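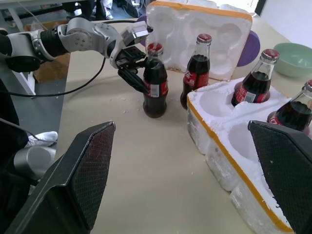
Container deposits will be the first topic this morning, and I would ask everyone to keep the printed summary closed until we reach the section on rates. The Turnen district has operated a return program for beverage containers for three years, and the council has asked this office to report on whether it should be extended to Trutano. Please consider the glass bottle on the screen, with its red metal cap and red label. Under the current rules it is two items for sorting purposes: the glass goes to one stream and the cap to another. The label stays with the glass and is removed at the wash stage.

Pause. Allow latecomers to be seated.

Background. The deposit is a sum added at the point of sale and refunded when the empty container comes back. The retailer collects it, the clearing office holds it, and the return site pays it out. Most of the questions we receive from residents concern the last step. Members should be aware that the clearing office does not keep a record of individual buyers. Any person presenting an eligible container is entitled to the refund, whether or not that person bought it.

Next slide: return sites.

There are 58 return sites in the Turnen district. The majority are inside grocery stores. The remainder are at transfer stations, which close at noon on Tuesday for hauling. We have received repeated complaints about that closure, and the hauling contract comes up for renewal in November. I will not discuss the terms of the contract today -- members with questions should send them in writing.

Next slide: refillable and single-use glass.

Refillable glass is heavier, costs more to make, and earns that cost back over repeated trips. Single-use glass is crushed and remelted. The two look much alike to a customer at the counter, and mixed crates are the largest source of rejected loads at the Dovhaniuk sorting hall. The hall has asked for a clearer mark on the shoulder of refillable bottles. Bottlers have replied that new molds are expensive and that they would need two years to phase them in. This office supports the mark and has no objection to the two-year period.

Shayne Nepia will speak briefly to the sorting hall figures. Hand over the microphone. Resume after questions on sorting only; hold questions on rates.

Next slide: rates. Members may now open the summary.

Option A leaves the deposit as it is. Option B sets a higher deposit for containers above a stated volume. Option C is Option B with a handling fee paid to small stores, defined as those with fewer than 100 square meters of sales floor. Staff recommend Option C. Small stores in Trutano have limited back-room space, and several have told us they could not take part without the fee.

If asked about Drendum: the Drendum pilot used a different refund method, by voucher, and its results should not be compared directly with ours. A separate note is available from the front desk.

Close by restating the recommendation and the date by which comments are due. Do not take a vote at this session.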